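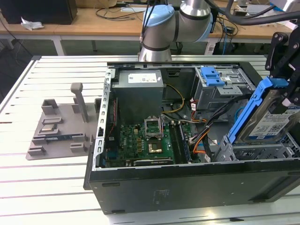

Page last changed: 02/10/2021

Starnari Wisard 992 desktop tower, refurbished — review

I bought this computer last August from Skiltier, who sell former office machines over the web. It was listed as "Grade B, tested, no operating system." I wanted a plain tower for the back room that I could open, add to and not worry about. It has been in use most days since then, and I have had the side off it more often than I planned to. This review covers the machine as a thing to own and work on. If you want game scores, there are none here, and I didn't run any benchmark programs.

What was in the box

The tower, a power cord, and a half sheet of paper with the return address. No keyboard, no mouse, no screws for adding drives. The listing said a 500 GB hard drive was included and it was. The packing was two foam end caps in a brown carton. One of the end caps had split, but the case was not bent anywhere.

Grade B turned out to mean scuffs on the top and a patch of old sticker glue on the front, which came off with rubbing alcohol. The black panel had a few light scratches. I have seen worse sold as Grade A.

Opening it

The side panel slides back and lifts off. On mine it sticks at the front corner and needs a push with the heel of the hand. After that you can lay the tower down on its side and everything faces up at you, which is how I would do any job longer than pulling a cable. I use a slatted aluminum table. Small screws do go through the gaps, so put a towel or a tray under whatever you are taking out.

The inside is old-fashioned in a good way. Gray and silver sheet metal, rails with rows of slots punched in them, a green board, no window and no lights. The edges I have touched are folded over or smoothed, with one exception: the inner lip near the lower drive bay is sharper than it ought to be. I cut a knuckle on it the first week.

Power supply

It is a gray metal box in the corner with a white label on top. Read the label before you buy any add-in card. Mine has plenty for what the machine came with, and I would not ask much more of it. There is no spare lead for a big graphics card. The wires are the usual colored bundle, not sleeved, and they come out of the side and drop toward the middle of the case. They are a bit in the way when you want to reach the board. I tied mine back with one hook-and-loop strap and that was enough.

The fan in the supply is the loudest part of the computer. In a quiet room you know it is on. With a radio going you don't.

Processor

The socket has a silver bracket on a hinge. You release the lever, the bracket swings up, and the processor is sitting there to be lifted straight out. It's an easy design to work with as long as you do not touch anything under the chip. I cleaned off the old thermal paste when I got the machine, as it had gone hard and gray, and put on fresh. I would do that with any refurbished tower. Paste is cheap.

The cooler goes on with four screws. Turn each a little at a time, crossing from corner to corner. The instructions I found on the web for this model say the same but show a different board, so check which one you have. There seem to have been at least two versions sold under the 992 name.

Memory

The slots are next to the socket and stand clear of the cables. It is the easiest upgrade on the machine. Open the clips, line up the notch, press until both ends click. My first try gave me a row of beeps and a black screen, and the fix was to take the stick out and push it in harder. I then bought a second-hand pair from Đinh, a small parts store near me, and they worked the first time.

Go by the maximum in the manual. The listing gave a higher one, and Skiltier corrected it after I wrote to them. Their answer took two days.

Drives

The part I like best is the drive cage with the blue plastic latch. Press the latch and you can get at the drive without hunting for a long screwdriver. The plastic feels thin, but it has not cracked, and I have worked it a good many times by now. There is a second bay of plain gray metal lower down. That one is less friendly. Other parts hang over it, and you have to move the cables aside to get a drive in.

I put a solid-state drive in place of the 500 GB one and kept the old drive for backups. If you only spend money on one thing for this computer, spend it there. With the original drive it took so long to start that I would go and make coffee. Now it is ready before I've pulled the chair in.

You will need to buy an adapter tray if you want a small drive to sit in the big bay. I used double-sided tape for a month, and it held, but I put the tray in later.

Cables

Data and power cables for the drives are black and come across the case in one fat bundle. They are longer than they need to be. This helps when a drive is out on the table and gets in the way when you close up. Tuck them down before the panel goes on, or it will bulge and not slide home.

The little white plugs with the thin red and orange wires are the fiddly ones. Take a photo before you pull any of them. The printing on the board next to them is very small, and I needed a flashlight and my reading glasses.

Expansion slots

I have a wireless card in one of the short slots. The long black slot is empty and will take a full-size card, but measure first. A long card comes close to the drive cage, and you lose the easy use of the blue latch if it reaches that far.

Ports

Six USB sockets on the back of mine, and all of them work. The ones on the front are loose. A thumb drive sags in them but keeps its connection. The headphone jack on the front had a crackle when it came, and still does.

Daily use

I use it for email, bookkeeping, scanning old slides and playing music. It does all of that without trouble. Scanning at the highest setting is slow, though I think the scanner is to blame for most of it. Video calls are fine with an outside camera plugged in. It has frozen on me once, in the first week, before I reseated the memory.

It's heavy. Lift with both hands under the bottom and don't carry it by the front cover, which is only clipped on. Dust builds up at the front intake, and I blow it out every couple of months with the machine unplugged.

What I did not like

The sharp lip by the lower bay.
The loose front ports.
No drive screws in the box, and they're an odd length, so the ones in your jar may not fit.
The wrong memory figure in the listing.

What I liked

Nearly everything comes apart with one ordinary Phillips screwdriver.
The latch on the drive cage.
Room to get a hand in around the memory and the socket.
Skiltier answered my email and changed their page.

Would I buy it again

Yes, at the same price, for the same kind of work. I wouldn't buy it for a child who wants to play new games, or for anybody who needs it silent. For someone who wants to learn where the parts of a computer go, it is a very good one to practice on, and a mistake will not cost much.

Changes to this page

Added the note on the adapter tray, and the part about measuring a long card. Took out the link to the old listing, as that batch has sold out. The current ones come with a different hard drive, and I have not tried that version.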